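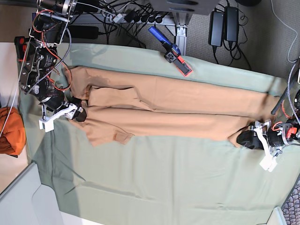 Khaki trousers laid out on a green cloth.

Mercado Garment Exchange – Frequently Asked Questions

Last revised 2024-09-14

What is the Mercado Garment Exchange?
The Exchange is a clothing service operated by the Miditz Residents' Association. Members bring in clothing they no longer need and receive credits, which may be used toward other items on the racks. The Exchange does not buy clothing for cash.

Who may join?
Any person aged 16 or over who lives or works in Miditz or Skurnilberg may join. Younger persons may be added to the membership of a parent or guardian. Proof of address or employment is required at registration. Membership is free and must be renewed each February.

How many items may I bring at one time?
Up to 7 items per visit. Members clearing a household should contact the intake desk in advance to arrange a larger drop-off.

What condition must clothing be in?
Items must be freshly washed, fully dry and free of holes, stains and strong odors. Zippers must run and all buttons must be present. Please empty every pocket before your visit. The Exchange is not responsible for belongings left in donated clothing.

Are there items you do not accept?
We do not accept underwear, swimwear, socks, hats, bedding, school uniforms bearing a name tape, or clothing with a company logo. Shoes are accepted only if the soles show little wear. Winter coats are not taken in between May and August, as storage is limited.

How are credits decided?
Intake staff assign credits according to the type of garment and its condition. Shirts and blouses usually receive fewer credits than trousers, dresses or jackets. A printed scale is available at the desk. Brand names do not affect the number of credits given.

May I dispute a credit decision?
Yes. Ask for a second review before you leave the building. If you remain dissatisfied, you may take the item home or write to the Exchange manager, Heike Teuber. Written requests are answered within 7 working days.

Do credits expire?
Credits remain valid for as long as your membership is current. If a membership lapses, credits are held until the end of the following February and then removed. An account may hold no more than 200 credits.

How do I check my balance?
Balances are shown in your Cluveo account under "My Exchange." Members without internet access may ask at the desk or by telephone – please have your membership card ready.

Can I try items on?
Two fitting rooms are available. No more than four garments may be taken in at once. Items may be returned for full credit within 14 days if the Exchange tag is still attached.

Do you offer alterations?
Simple hemming is available for members. Please pin the hem at the desk with a member of staff present. Requests are handled by Gwilym Howells and are paid for in credits. We do not take in waistbands or replace linings.

What happens to clothing that is not claimed?
Garments that have been on the racks for 100 days are offered free of credits for one week. Anything left after that is passed to textile recycling.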